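4.2 Table dressing and the placing of small items

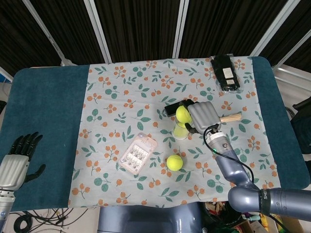

Figure 3. Printed runner on a dark teal tablecloth, with tennis balls, a clear plastic cup and a pink translucent box.

Plain tabletops were used in the first part of the study at Berkorville. For the second part we changed to dressed tables, following the suggestion in Czarnecka's notes that a cloth alters where people put things down. Each table had a dark base cloth and a patterned runner across the middle. The runner in Figure 3 has orange berries and green leaves on a pale blue-gray ground, and it was the one most households chose when offered the set.

Participants were asked to clear a mixed group of small items from the table and then lay them out again from memory. They were not told whether the runner mattered. Of the 302 layouts we kept, most had the larger items on the runner and the bare part of the cloth left free. People who were asked afterwards said that the runner looked like "the place for things," or that they had not thought about it at all. Layouts made on plain tables were more spread out and came closer to the edges.

Round items need a separate note. A tennis ball placed on bare wood tends to roll, and in the Berkorville sessions several people gave up and put the balls on the floor. On cloth a ball will usually stay where it is set, so participants were willing to leave one standing alone. Others looked for something to hold the balls, and the clear plastic cup was the usual choice. It is narrow enough that a second ball sits on top of the first, near the rim – a few participants took this for a poor fit and moved the upper ball back to the table. We recorded both outcomes as complete.

Boxes with see-through lids were handled differently from solid ones. When the contents could be seen in rows, as with the pink box, participants were slower to pick the box up and more often kept it flat. We take this as care for the order inside. Items in clear bags got less attention. They were often placed last, toward the far side of the table, and in the recall task they were the most likely to be forgotten.

The coding scheme follows Ulleck with 2 changes. We added a category for items that rest partly on the runner and partly on the base cloth, and we dropped the category for stacked items except where a container was involved. Positions were marked to the nearest 40 millimeters on a grid fitted to each table. Where a cloth had shifted during the session, the grid was lined up with the table edge and the cloth was ignored – this affects the runner counts slightly but leaves the distances between items unchanged.

Results for the Prollamport tables are given in the next section, together with the layouts from the Głowacki rooms, where only base cloths were used.

Last updated: March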